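3.2 Bench task: key stand

Built in the Grovbridge shared workshop, evenings mostly. Two hand-held grippers, one per hand, cabled. Parts cost for the pair came to about 400 dollars, cables not included. The target is a four-hook stand on an oval tray, keys at one end. 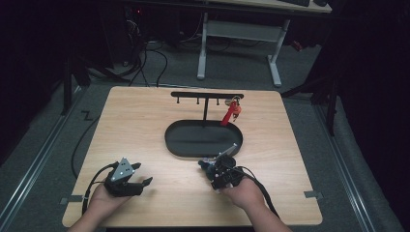
Page last changed: Aug 17, 2024

Figure 2. Key stand task, both grippers facing the tray. Jakubowski and Durán did the jaw design, Kusuma the wiring. First jaws (February) were too wide for hooks this close to a crossbar, so we went to a slimmer finger. Better reach, less grip on fabric. Straps still slide, see 3.4. Total of 600 trials logged over both jaw types, same tray and stand thruout.

Soft objects were added later at Ruddock's request. Small plush toy held in the left gripper, right one open. Grip force was not measured, only held or droped. The plush needs far less closing travel than we had guessed and the trigger spring feels too stiff for it. Softer spring on order from Lendlow.
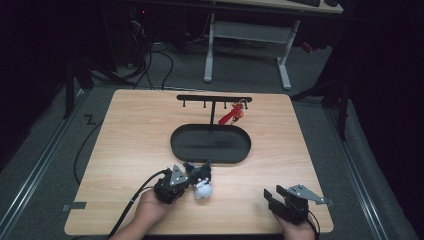

3.3 Trigger and spring changes

Old spring kept for all key trials. New one goes in the left unit first, the right follows if the travel stays the same.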